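Ticket 1526 — Trirell export drops the last column
Status: resolved
Opened by: Abhishek Awasthi
Handled by: Hüsnü Çetinkaya

Hi Hüsnü, me again! The recipe export from Trirell is acting up. I pick the whole cookbook, hit Export, get the CSV, and the "notes" column is just gone. Everything else is there (titles, servings, oven temps, all of it). It worked fine in August, before I moved us over to the new Pillska theme, so I went and blamed the theme first.

What I've tried so far: logged out and back in, cleared the cache, switched to another browser, exported only the soups. Same thing every time. Then I opened the export log and found a 404 on the notes template, repeated once per recipe — 204 recipes, so you can imagine what that log looks like.
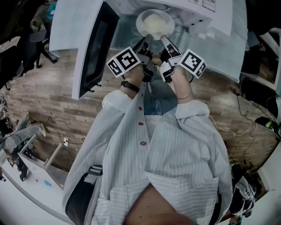 I also tried going back to the old theme for a few minutes, and the column still didn't show up. So sorry, Pillska, it wasn't you. I'm attaching the log and the CSV, and I can get on a call any time after 2 pm if that's easier.

Update, 3:40 pm: Hüsnü asked me to check the template path under Settings, Export, Advanced. It was still pointing at the old Fustard folder, which I cleaned out myself when we switched hosts (oops). I changed it to the new one, saved, ran the export again... and still no notes!

Update, 4:15 pm: got it! You have to restart the export worker after changing the path, the Save button doesn't do that for you. Notes are back on all 204 recipes, even the very long one on the plum dumplings. Could we get a little warning next to that field? I'd have saved myself a whole lunch break.

Closing this one. Thanks a ton, Hüsnü — I'll open a separate ticket for the odd line breaks.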